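About Vumance

Shares 11 | Comments 2

Vumance started out as two people and one very long spreadsheet, back when our first customer, Prandgate, was still keeping its purchase orders in a filing cabinet by the loading dock. We moved them onto a proper business system over one cold February (and yes, we kept the heater running all weekend!), and we've been doing that kind of work ever since.

These days we set up, connect and look after finance and order software for mid-sized companies. Helus, our own add-on for stock and invoicing, has 2,943 people signed in on a normal working day, and we still answer the phone ourselves when one of them gets stuck. Our second office, in Ait Brahim, opened in August 2023, and it has made us a friendlier and much better fed company.

If you'd like to talk about your own system, however old or tangled, please drop us a line. We love a good tangle.
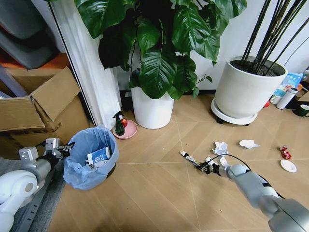

Picking up a bit of trash from the floor, with the bin close by.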